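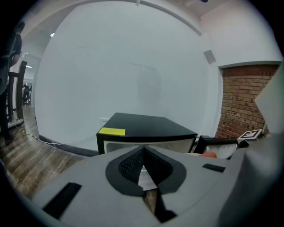 Tuesday, January 28, 2020
By Hipólito Rivadeneira
3 min read

Senad Popescu wanted a gripper he could carry around by the handle. He had already built two robot arms at Painemal, the shared workshop where he rents bench time, and both of them sat idle because programming each new move took him a whole evening. A hand-held gripper lets him do the move himself and record it, with a camera looking out over the fingers.

The body is light gray. It took four tries to get right, mostly because the first three flexed when the fingers closed on anything heavier than a mug. Popescu thickened the walls and moved the screws inward, and the current version weighs 652 grams with the camera on. He would like to get it down to 400, though he admits that would mean a different motor and probably a different camera.

Grip was the other problem. Smooth fingers let a screwdriver handle roll. He tried bicycle tube, then shelf liner, and settled on a black mesh pad that he cuts with a craft knife and glues down.

"You go through a lot of pads," he said. "I keep a stack in a drawer."

The camera has a fisheye lens, so the picture takes in the gripper and most of the room along with it. Square black-and-white markers tell the software where the tool is. They have to stay put during a session. Somebody moved one in April to sweep the floor, and he threw out a full day of recordings.

He calls the project Rulton. Parts have cost him $1,200, counting the failed prints and a motor he burned out by wiring it backward. The next step is to fit the same fingers to the smaller of his two arms and see if it can repeat what he recorded. So far it can close on a block. It lets go late - sometimes very late - and he thinks the fault is in the timing between the camera and the motor.

The files will go up once he has cleaned up the screw holes.

Comments

Brutano: What filament did you use for the body? Mine cracks along the layer lines every time I tighten the screws.

erkolton: Four tries is pretty good. I'm on my ninth.

Brutano: Also would like to see the wiring.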